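# Running the harbor club at Grundska

Angeliki Lambrakis took over as manager of the Grundska Harbor Club in March, after five seasons on the launch and two behind the bar. 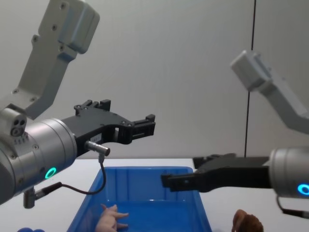 She had not planned on the job. "I liked driving the launch," she says. "You're outside, you know all the boats, and you go home when the last skipper is ashore. But Elsie was retiring and she asked me to come in and talk about it."

Elsie Sutcliffe had managed the club for most of its life on the east side of the harbor. She still keeps a sloop there and comes in for lunch. Lambrakis says the handover took one long afternoon with the slip book, a ring of keys and a folder of phone numbers.

The slip book is still on paper. There are 84 slips, and the club keeps a few of them open for visitors all summer. Members who are going to be away for more than a night are asked to tell the office, so their slips can be used too.

"People forget, and then they come back early and find a trawler in their spot," Lambrakis says. "That was my first week. I called both skippers and we moved the trawler to the fuel dock until morning."

Visiting boats can stay up to two weeks. Most stay a night or two. They get a key to the showers, use of the laundry and a table in the dining room if they call before 4 p.m. The harbor is an easy stop for boats coming down from Bolstead, and on a good afternoon the radio starts up right after lunch.

"They all want the same thing - ice, a shower and somewhere to eat," she says. "I can do that. What I can't do is give everybody the end slip."

The dining room is run by Fotini Panagiotou, who cooked at the Gkikas Inn before it closed. She has cut the menu down and put the fish on a board by the door. Lambrakis says dinner numbers are better than they were last season, mostly from members who used to eat on board or drive into town.

"I wanted a short menu," Panagiotou says. "The kitchen is small. With two people in there you can do five main dishes well, and the chowder."

The sailing classes have changed as well. Kristine Calimlim teaches them out of the small boathouse, and this year she split the adult beginners from the teenagers. The adults go out in the evening, when there is usually less wind inside the breakwater. The teenagers get the mornings.

Not everyone was happy about it. A few families had liked being on the water together, and Lambrakis heard from them. She has asked Calimlim to set aside one evening a month when anyone can sail with anyone.

The bigger question is the north dock. The planks were replaced before Lambrakis started, but the pilings at the far end are old, and the club has had them looked at. She expects the work to be done after the boats are hauled, and the last few slips will be closed while it goes on.

"I'd like to have power out to the end while we have it torn up," she says. "It's 100 feet of cable. Elsie wanted it too and never got it, so we'll see."

She has kept one shift on the launch for herself, the early one. It starts at 6 a.m., and the first stop is usually the moorings off Arau Point.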